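# « On apprend à tamponner comme on apprend à écrire » : une matinée chez Odora

Il est neuf heures passées quand on nous ouvre la porte de l'atelier d'Odora, au deuxième étage d'une ancienne mercerie. L'équipe y prépare depuis le printemps le corpus Drenus, une collection de gestes de bureau destinée à entraîner un modèle de manipulation : plier une lettre, fermer une enveloppe, agrafer, tamponner. Des gestes minuscules, et c'est justement ce qui passionne la responsable de la collecte, qui a préféré ne pas être nommée et qui nous a parlé deux heures presque sans reprendre son souffle.

« Les gens imaginent qu'on commence par des choses spectaculaires, dit-elle en riant. Moi, ce qui m'a fait venir ici, c'est le tampon encreur ! Vous avez une main qui tient, une main qui appuie, un objet souple, un objet dur, une surface qui change d'état sans que ça se voie beaucoup. C'est un condensé de tout ce qu'un modèle fait mal. »

Le corpus compte à ce jour 2 601 séquences retenues, toutes filmées du point de vue de la personne qui travaille. L'objectif de départ était de 1 000, et il a été dépassé si vite que l'équipe a décidé de continuer en variant davantage les tables, les lumières et les mains. Car les mains comptent énormément. Les gauchers, par exemple, ont été recrutés en priorité après les premiers essais.

« Au début, on donnait des consignes trop serrées. Prenez le tampon comme ceci, posez le coude comme cela… On obtenait des séquences très propres et le modèle ne savait rien faire dès qu'on déplaçait l'encreur de quelques centimètres. Alors on a tout relâché. On dit : voilà le matériel, faites trois empreintes, installez-vous comme vous voulez. Et là, c'est devenu riche ! »

Elle insiste sur la main qui ne fait « rien », celle qui maintient. Dans les annotations, on lui consacre désormais une piste séparée, avec ses propres débuts et ses propres fins : contact, maintien, relâchement. « C'est ma piste préférée, avoue-t-elle. Une main qui stabilise, elle anticipe. Elle serre un peu avant que l'autre n'appuie. Quand j'ai vu ça sur les courbes, j'ai appelé tout le monde dans la pièce. »

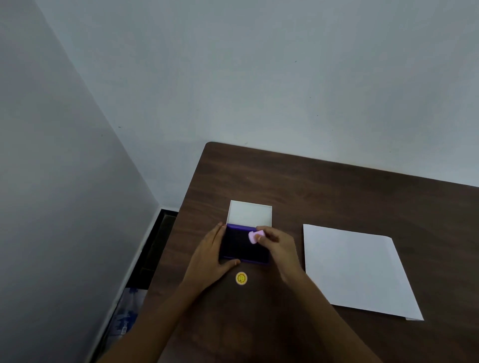

Chez Momeck, qui relit les annotations, on se montre plus réservé sur ce découpage : la frontière entre maintien et simple contact y est jugée trop dépendante de l'annotateur, et l'on préférerait une seule étiquette, quitte à perdre en finesse.

La responsable connaît l'objection et ne la balaie pas. « Ils ont raison de nous embêter avec ça. On a repris une partie des séquences en double, avec deux annotateurs qui ne se parlent pas, et il y a des endroits où ils ne tombent vraiment pas d'accord. Mais je garde la piste. Le désaccord aussi, c'est de l'information, je le laisse dans le fichier ! »

Que garde-t-on, que jette-t-on ? Très peu de choses partent à la poubelle, explique-t-elle. Une empreinte ratée reste, un tampon qui tombe reste, une hésitation reste, à condition que les mains soient visibles pendant le geste. On écarte les séquences où quelqu'un parle d'une affaire privée, celles où un document personnel est lisible, et celles où l'encre a fini sur l'objectif (c'est arrivé, elle nous montre encore le chiffon).

Elle aime surtout les reprises. « Quelqu'un appuie, regarde, trouve que c'est pâle, retourne à l'encreur. Cette boucle-là, vous ne l'écrivez pas dans une consigne, elle vient toute seule. Et pour l'apprentissage, elle vaut de l'or : le modèle voit à quoi ressemble une correction. »

La prochaine étape doit commencer en juillet. Il s'agira d'enchaîner les gestes : encrer, tamponner, plier, glisser dans l'enveloppe, sans coupure. Les séquences seront plus longues, l'annotation plus lourde, et l'équipe discute encore du format. On parle aussi de changer de papier, car le modèle, testé sur des feuilles épaisses, se montre nettement moins à l'aise avec les fines, qui glissent et se soulèvent avec le tampon.

« Je voudrais aussi des buvards, des étiquettes, du carton ondulé, énumère-t-elle en nous raccompagnant. Et des tampons ronds ! On n'a presque pas de tampons ronds. Si vos lecteurs en ont dans un tiroir, je suis preneuse. »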